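Pilgrim Registers Should Record Less

For the past four years the shrine at Clesstead has asked every visitor who walks the full route to sign a register. The form began as a single line: name, home parish or congregation, date of arrival. It now has 24 fields. One of them asks for the walker's reason for coming, to be chosen from a menu of eight. Another asks whether the walker would describe the experience as religious, spiritual, cultural or athletic.

I think the form should go back to three fields, and that the older entries in the remaining 21 should be closed to routine use.

The case for the long form was set out by Donnie Cairns in a talk given at Pavia and later circulated as a paper. Cairns argues that a holy place has always kept accounts of those who came to it. Miracle books, guest lists, alms rolls and votive inventories are the main sources for the history of devotion, and a shrine that keeps no record today leaves a gap for those who study it later. This is correct as far as it goes. The medieval guest roll at Retov lists 3,656 names across the surviving leaves, and most of what is known about the route before the second chapel was built comes from it.

The Retov roll, however, was not a survey. The guest master wrote down who was fed and who was given a bed. Motive appears in 574 of the entries, and in nearly all of these it was volunteered: a vow made during illness, a penance, a father's burial. The rest are silent on the point. The silence is useful evidence in its own right. It shows that the house did not make hospitality depend on an explanation, and that a traveler could eat and leave without giving one.

A menu of eight reasons produces a different kind of record. It has a complete column and very little in it. Anyone who has worked with the Clesstead data will have seen that the first option on the list is chosen far more often than the others, and that when the order was changed one March, the new first option took its place. The column measures the form. A historian who relies on it in a hundred years will be misled, and will have no way to know it unless the changes of order are recorded somewhere, which at present they are not.
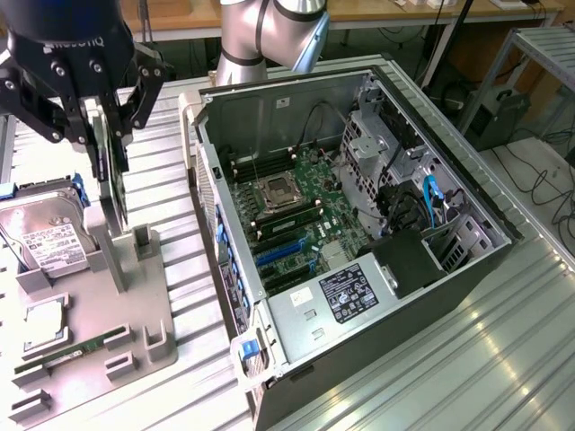

Department of Religion and Public Life - Working Group on Sacred Sites and Records

There is a second argument for the long form, which is administrative. The route is maintained with grant money, and those who give grants want figures. A shrine that can state how many walkers it receives, from how far away, and for what purpose is in a better position than one that cannot. I accept the first two. Arrival counts and places of origin can be had from the short form. The third is a different matter. Once a site reports that a given share of its visitors come for athletic reasons, it has a reason to provide for them, and the next report will show more of them. Water points and distance markers are harmless. The proposal to open the night chapel only on request, on the ground that few walkers list prayer as their main purpose, is not.

Pichler makes a related point in the standard handbook on parish archives, though the subject there is baptismal books. A register kept for a sacred act should contain what the act requires and no more, because later keepers will treat every column as part of the act. This has already happened at Clesstead. Walkers who leave the motive field blank are called back to the desk. Some of them conclude, reasonably, that the certificate depends on the answer. I watched a woman on a Tuesday stand over that line for several minutes and then choose "cultural." I do not know what she would have said if no one had asked, and I do not think the shrine was entitled to find out.

The objection I take most seriously is that the short form discards the testimony of those who want to give it. Many do. The remedy is old and cheap. Put a blank book in the porch, with no columns, and let people write in it or not. The porch book at Retov was started on these terms and has reached 850 entries, ranging from a single initial to nine pages on the death of a brother. It cannot be tabulated without a great deal of work. It is also the only modern document from the route that resembles the old roll in the respect that matters - the writer decided what was worth setting down.

As for the existing data, I would keep it. Destroying records is a poor habit for any religious house. It should be stored with a copy of each version of the form, the dates on which the order of the options changed, and a note that the motive field was treated as compulsory at the desk. Access can be by written application. The annual report should stop citing it now, beginning with the table on page two.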